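Usel bedtime notes – README

What's in here: 1768 short diary entries from parents of babies and toddlers, all on sleep. Naps, night feeds, the bedtime fight. Collected by Matić, cleaned up at Stornmont. Last update 2023-03-30.

Files
entries.csv – one row per entry
families.csv – 43 families, child's age in months, siblings yes/no
codes.txt – tag list, read this first

Columns in entries.csv: family id, age in months, bedtime, wakeups, who got up, free text. Bedtime is whatever the parent wrote. "After bath" is a valid value, sorry.

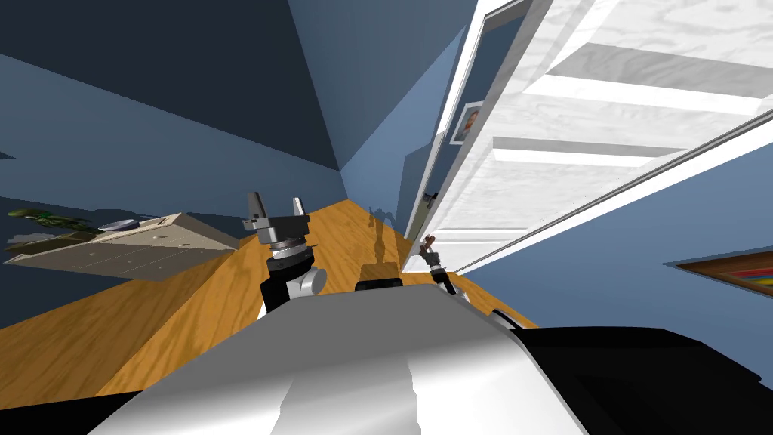
Dullska wrote in to ask whether a dream feed counts as a wakeup, as hers never opened her eyes for it. No. It gets the tag feed_asleep and wakeups stays as is. Older rows may be wrong, I fixed the ones I found.

Known problems
– about 503 entries have no wakeup count. Blank means not written down, it does not mean zero
– November is thin, everybody had colds
– twins share one family id, use the child column (1 or 2)
– teething tag was used for pretty much any bad night, dont lean on it
– daylight saving not corrected

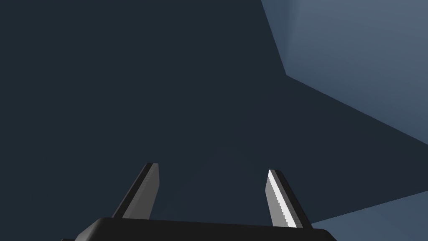

Matić
Maintainer, Usel bedtime notes

Using it: fine for class work, blog posts, your own curiosity. Not medical advice and not a sleep plan. Kids' names were swapped for initials before upload, if you spot one that got thru please tell me and I'll pull the row.

To do: merge the nap tags, write a proper codes page, add the weaning entries (seperate file, probably).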